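Rolling Hand Towels for a Small Guest Bathroom

We have 4 bathrooms at Lornby, and none of them has a linen shelf, so the hand towels live on the counter. Rolled towels take up less depth than flat ones and are easy to restock.

What you need

Waffle-weave hand towels, white. Ours are from Urrutia. Looped terry works too, but the rolls come out thicker.

Steps

1. Dry the counter beside the sink. Lay the towel down and smooth it from the middle out.

2. Fold it lengthwise. Line up the long edges and press the fold flat with your palm.

3. Turn the towel so one short end is toward you.

4. Roll away from you with both hands. Keep one hand flat on top and use the other to keep the end even. If the roll starts to lean, back up a turn and straighten it.

5. Set the finished roll against the wall with the loose end underneath.

Wash new towels once before rolling — the weave tightens up and they hold better.

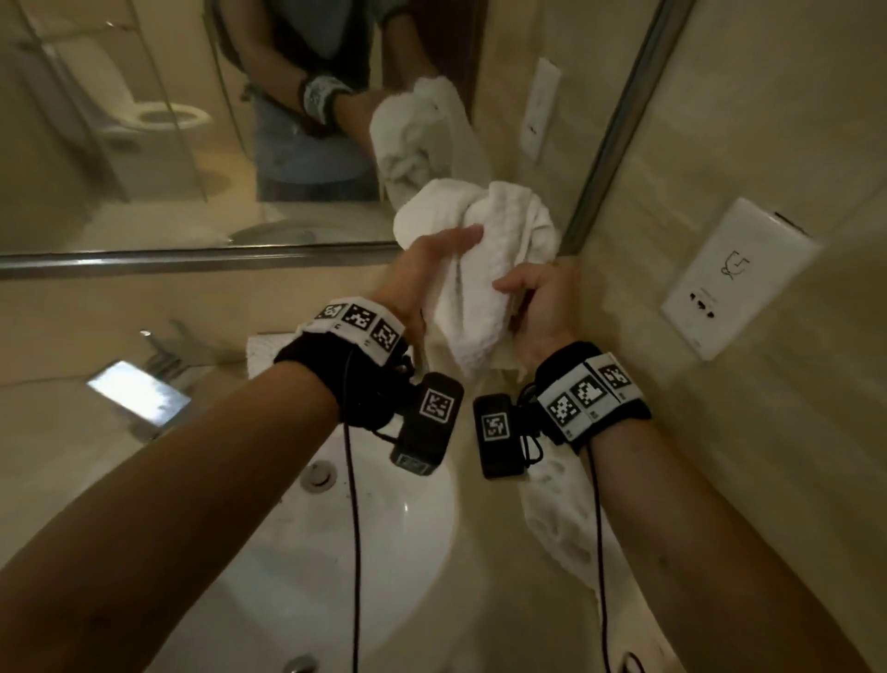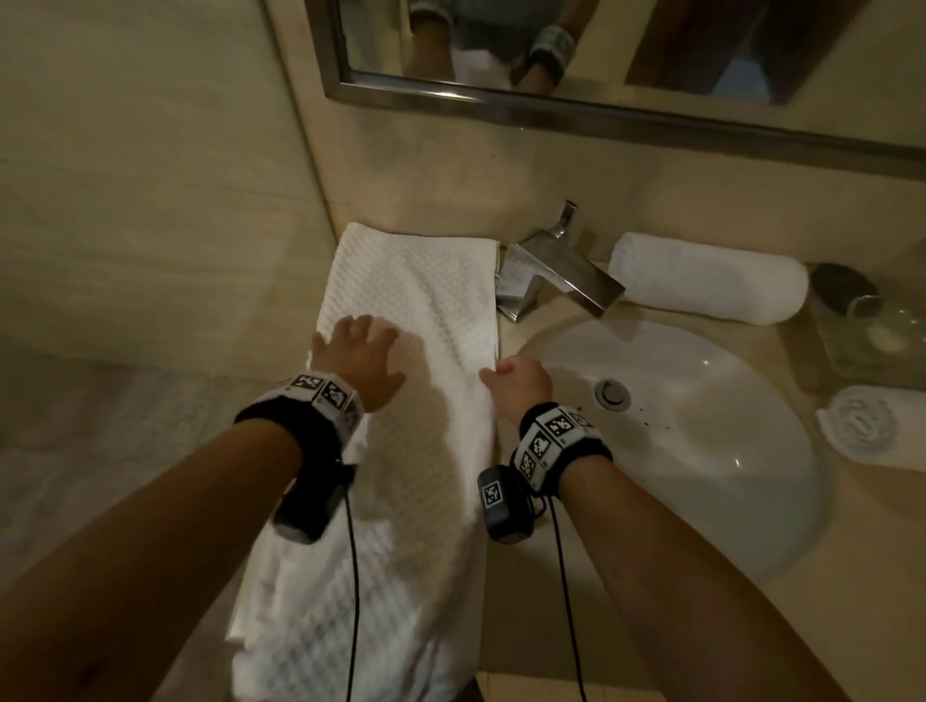
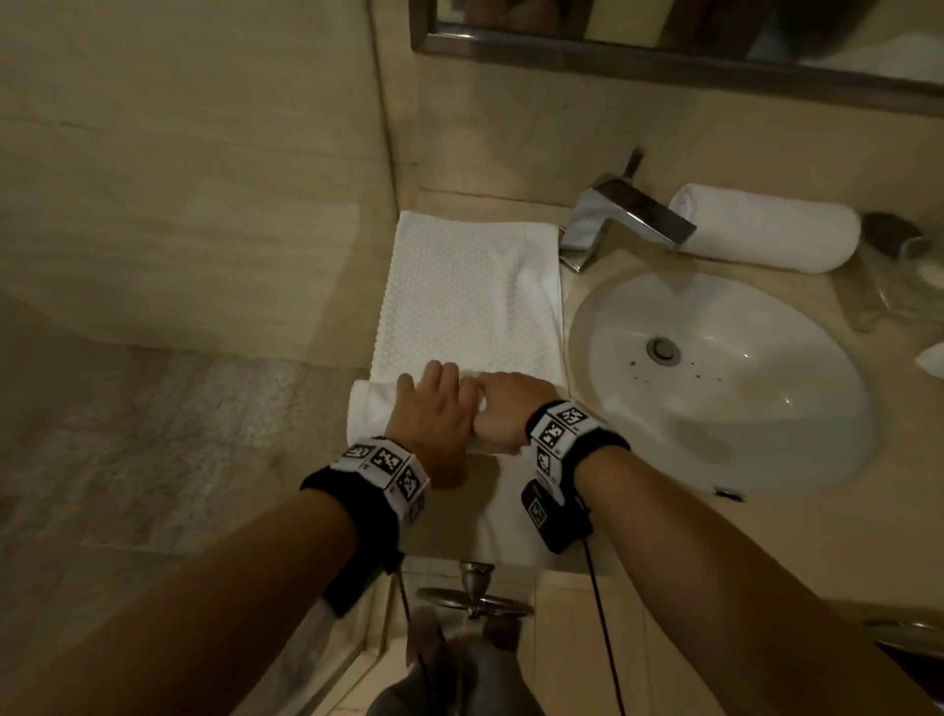
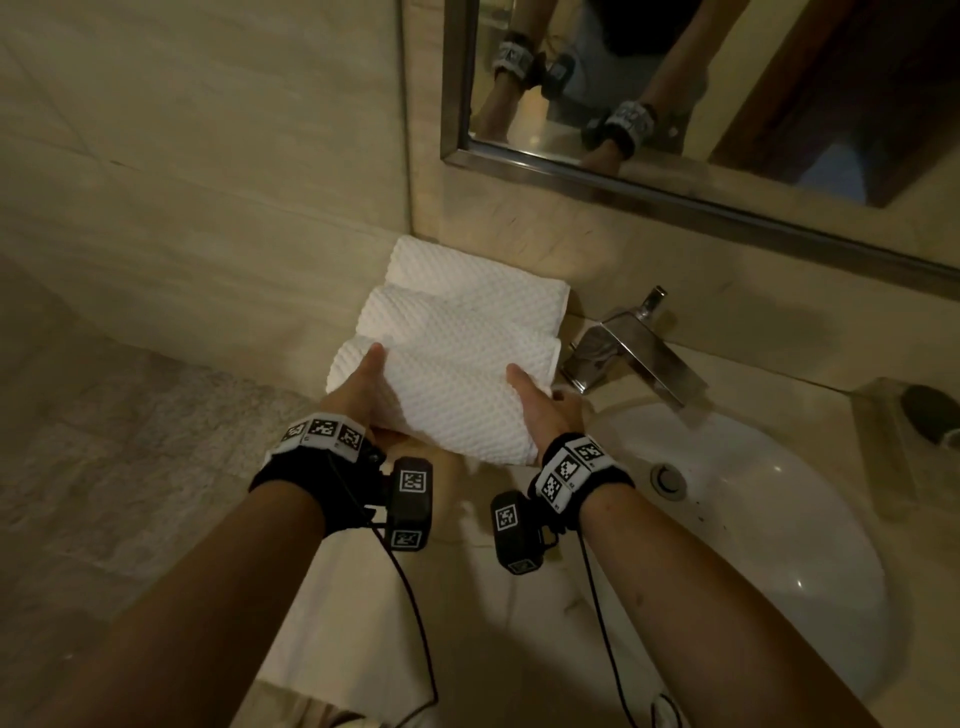 Where the towels go depends on the faucet. A wide, flat spout can splash farther than you expect, so run the water hard once and see where it lands. With an oval basin set into the counter and three white towels stacked against the wall to the left of the faucet, the front towel is the one to check for damp. Change it first and leave the others until Wednesday.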